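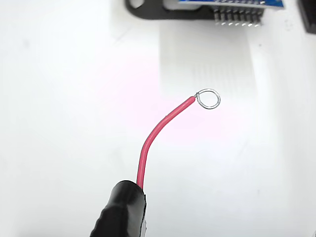
The public gallery of the Sorkmont regional assembly opens at 8:30 a.m. on sitting days, and the line for the security desk forms on the east stairs, under the clock. I spent a day there in December to follow the second reading of the Emergency Sittings Bill and to take the procedural tour that the clerk's office runs before each session. What follows is a report on both, written from notes. Readers who only want the vote can skip to the section headed The division.

Getting in

Visitors need a photo ID and a printed gallery pass. The pass can be requested through the assembly's website, although the link on the visitor page returned a 404 error on each of the three occasions I tried it. The working form sits under Publications, then Notices, then Access. A pass can also be issued at the desk if seats remain. Bags go through a scanner. Phones are allowed in the gallery if they are silent. Laptops are not, and I was asked to check mine at the cloakroom, where it was given a paper tag and put on a shelf.

The gallery runs along three sides of the chamber and seats 100. The north side has the best sight line to the presiding officer but a poor one to the government benches. Sit on the west side if you want to see who is talking to whom during votes. The audio there comes through small speakers set into the seat backs, and it lags the room by a fraction of a second, so that you hear each sentence twice when a member speaks loudly.

The procedural tour

The tour leaves from the members' lobby at 9:15 and takes fifty minutes. Ours was led by a deputy clerk, who asked for questions at each stop and got a good many, mostly from a group of public administration students who had come up from Medve by bus.

The first stop is the table office, where bills, motions and written questions are lodged. Everything is filed electronically now, but a signed paper copy remains the authoritative version under the standing orders. If the two differ, paper wins. The clerk said this had mattered once in the current term, over an amendment in which a cross-reference to the wrong subsection had been corrected in the electronic file and left alone on paper. The assembly passed the paper version and had to fix it with a second bill.

The second stop is the committee corridor. Standing committees have six rooms, of which four can be livestreamed. Room allocation is decided weekly by the business managers of the party groups. A committee that is assigned one of the two rooms without cameras still meets in public, but the public then has to be physically present, and the written record appears only after the transcript has been checked. The students asked whether sensitive hearings tended to end up in those rooms. The clerk answered that allocation was a matter for the business managers.

The third stop is the records room. Division lists going back to the assembly's first session are bound and shelved there, and visitors may handle anything older than ten years. I looked up the vote that adopted the present rules on recess. It passed on a show of hands, so there is no list, only a one-line entry in the journal.

Background to the bill

The rule in question is short. The executive may advise the presiding officer to suspend sittings, and the presiding officer must act on that advice. The text sets no maximum length and requires no reason. For most of the assembly's existence this was used for a few days between sessions and drew little comment.

This fall the executive used it for considerably longer, at a time when the regional budget and the Molik harbor contract were both due for debate. The opposition groups argued that the suspension prevented the assembly from examining either one. The executive's position was that the break was routine, that it was needed to prepare a new legislative program, and that the harbor contract would come before members in good time. A petition calling for an immediate recall gathered more than 1,000 signatures in Molik itself, a town where that is a large number.

The suspension ran its full term. No court challenge was filed. Two groups took legal advice and neither published it. The Emergency Sittings Bill was introduced on the first day back.

As introduced, it does three things. It caps any suspension at 14 days unless the assembly votes for a longer one. It requires the executive to publish its advice, with reasons, on the day it is given. And it lets one third of members petition the presiding officer for a recall, which must then take place within 72 hours. The bill says nothing about what happens if the presiding officer refuses, and most of the morning was spent on that gap.

The morning sitting

Business began at 10:30 with ministerial questions, which I will pass over except to note that the minister for ports was asked four times when the harbor contract had been signed and gave the month each time.

The second reading opened at 11:20. Rutilio Jaramillo moved the bill. He is a former land registrar who sits for Nistetti, and he speaks like one: numbered points, no adjectives to speak of, and a habit of reading out the clause before commenting on it. His main argument was that the existing rule placed the assembly's calendar wholly in the hands of the body the assembly is supposed to scrutinize. He did not claim the fall suspension had been unlawful. He said the question could not be answered under the present text, and that this was a fault in the text.

The government reply came from the leader of the house. She made two points of substance. The first was that a fixed cap would tie the hands of a future executive in an emergency that made it unsafe for members to gather. The second was that a one-third recall threshold is low enough for a single opposition group to trigger it repeatedly. Jaramillo intervened on the first point to say that the bill already allowed a longer suspension by vote. She replied that a vote requires members to gather. This was the sharpest exchange of the morning, and I think she had the better of it. The bill as drafted has no provision for remote voting, and the standing orders do not allow it either.

On the threshold, members from both sides floated alternatives. Two fifths was mentioned, as was one third with a limit of two recalls per session. A member for Molik wanted the harbor towns to be able to force a recall by petition and had a figure in mind, 600 signatures, which the leader of the house called arbitrary. It is arbitrary, but so is one third.

Several speeches in this part of the debate were not about the bill. The presiding officer called two members back to the subject and let a third go on for nine minutes about ferry timetables.

Lunch and the lobby

The chamber rises at 1:00 p.m. for ninety minutes. The public cafeteria in the basement serves soup, rolls and one hot dish. Members use it as well, and lobbyists and reporters tend to take the tables nearest the stairs. By quarter past one it was common knowledge at those tables that the government would not oppose the bill at second reading, and would instead seek to amend the cap and the threshold in committee. This was treated as a concession by some and as a delay by others. Both readings are consistent with the timetable: if the committee takes its full allotment, the bill will not return to the floor before spring.

I spoke briefly with two of the students from Medve. They had assumed that the government would simply vote the bill down, having the numbers to do it. One thought the harbor towns explained the change. Three of the government's seats there were won narrowly.

The division

Debate resumed at 2:30 and the question was put at 4:05. The presiding officer first took voices and declared for the ayes. A division was then demanded by the small group to the government's right, which opposes the bill outright on the ground that the calendar is an executive matter. Bells rang for eight minutes. Members leave by two doors and are counted as they come back in, and from the gallery the process looks slower than it is.

The bill was given its second reading by a wide margin. Government members were recorded mainly as abstaining, and two from the harbor towns voted in favor. It was then referred to the procedure committee without debate. That committee has been assigned one of the rooms without cameras for its first meeting.

Practical notes

The official transcript of the debate was posted the next morning, with the usual warning that it is uncorrected. The division list was up the same evening. Comparing the two against my notes I found one discrepancy: the transcript gives the leader of the house as saying that a vote requires members to "meet," where I wrote down "gather." The audio file supports "gather."

Written submissions on the bill can be sent to the procedure committee through the table office. They have to carry a name and postal address, and they are published unless the sender asks otherwise. The clerk's office recommends keeping them under four pages and citing clause numbers — the committee works through the text in order and files submissions the same way.

The last train toward Nistetti leaves Sorkmont at 6:40 p.m. The cloakroom closes at 6:00, even when the chamber sits later.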